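Laundry Day Gallery, the Back Bedroom

Posted Friday, June 20, 2025 by Aileen Tolentino

Quick one this week. Folding day at my place, got home late, washing still in the bag from the night before. No time for a proper post, just whatever I can type before dinner.

Everything gets sorted on the bed. Always has. The table is too small and the floor is the floor. Pants first, then tops, socks last as they take forever. I had 19 socks in this load, so yes, one is missing. Checked the machine, checked the bag. Still looking.

The green blanket stays on while I fold. Fuzzy, picks up lint like crazy, but it's so soft I don't care. Bought in January when the heating was out and it never went back in the closet.
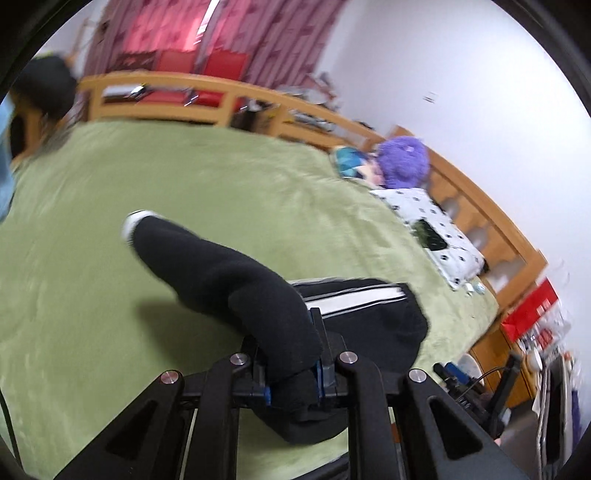
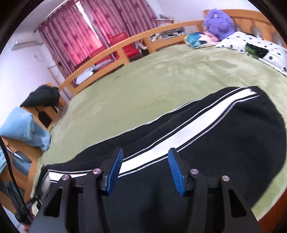
Black clothes on the olive blanket, white stripes showing. Purple fluffy one supervising from the headboard end.

The long black thing with the white tip in the first one goes in the sock pile for now. Track pants (or what I call track pants, anything with a stripe) get folded in half lengthwise, stripe out, then in thirds. Takes me 10 seconds when I'm not talking to anyone.

Pillows: the teal triangles one is my favorite, the white one with the dark flowers came later. They don't match. Dont care. Second picture has both.

Curtains are still the pink-red ones, a few of you asked last time. Keeping them. They let the morning in, even closed, and the red chairs look good in front of them. Wood rail needs a wipe, its on the list.

Stuff people keep emailing about:

Detergent is Brutden, the unscented. Half a cap, cold wash for all the blacks.
Lint roller is a Dustent, 2 for the price of one at the corner store, first one already used up on the blanket.
Drawer dividers are Kobori. Good for socks, too shallow for sweaters.

Next gallery is the closet, if I get to it. Top shelf has not been touched in ages and I'm a bit scared of it. Send sock theories in the meantime.

Aileen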